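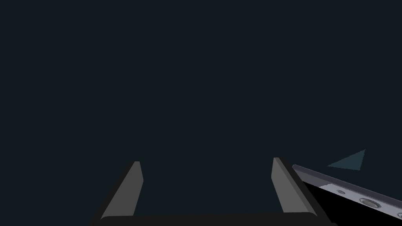 2024-07-06

Notes on the reel transfers, Semaan collection, box 2. I write in full sentences so that colleagues at Rurnbridge can read this without calling me.

Started with the reel marked "Demstead hall, January". The label does not give a year. On the inside of the box there is a pencil list of nine songs, and after it the words "and speech". Side one holds seven of the songs. The last two are missing, or they are on another reel and the list was put in the wrong box. I think the second, as the pencil number on the lid is 968 and the number on the tape leader is 1,289. These two should be the same if the person in Demstead kept the system which he or she used for the other boxes.

To do: look for a lid with 1,289 on it.

Tape condition. Acetate, a little curled at the edges, with four old splices in the first part. One splice opened on the first slow wind. I cleaned it with the usual cotton and made it again with new splicing tape. Nothing lost, I compared the words before and after with the typed song sheet and the line is complete. No smell of vinegar. Please do not put this reel back in the metal can, use a card box.

Speed. The first song sounded too high, so I checked against the mains hum which is under the speech. The machine that made the recording was running slow, and now everything plays fast. I corrected it on the copy only. The flat transfer stays as it is, with no correction and no noise reduction. I repeat this because in January we found two files where the flat transfer was overwritten with the cleaned one, and the reel had to be played again.

Content, side one. Choir with piano, the piano is far from the microphone. Between the third and fourth song a woman speaks of the laundry strike at Wustton and asks people to give for the families. She says the collection the evening before came to 200 pounds. The printed programme which came with the collection says the concert was for the roof of the hall, and it does not mention the strike at all. Maybe both are true — a hall can have a bad roof and also a strike fund. But the catalogue at the moment follows the programme only, and I would like to change the entry to "benefit concert, purpose given differently in programme and in recording".

The fourth song is the one people will ask for. It has the Wustton words to an old hymn tune, five verses, and the audience joins from the second verse. The song sheet has only four verses. I wrote down the extra verse by ear. The third line I cannot understand, I hear either "the mangle" or "the man who" and I have left a gap in the transcript. Somebody who grew up with the accent should listen.

Side two. Mostly silence, then a part of a radio programme recorded over something else. Under it one can still hear clapping. I did not try to bring it out today.

Levels: peaks a little hot on the last chorus, but it is on the tape like this, I lowered the input and it was the same.

Open questions for Rurnbridge:
Does the newspaper file have any report from Demstead hall with the strike in it? This would give us the year.
Is the speaker the same voice as on the interview cassettes? I believe yes, but I know those cassettes too well and may hear what I want.
Who holds the rights for the choir arrangements — nothing in the deposit letter.

Files are copied to both drives, checksums made and compared. The reel is back on the shelf, tail out. Next is the reel with the torn label, after the heads are cleaned again.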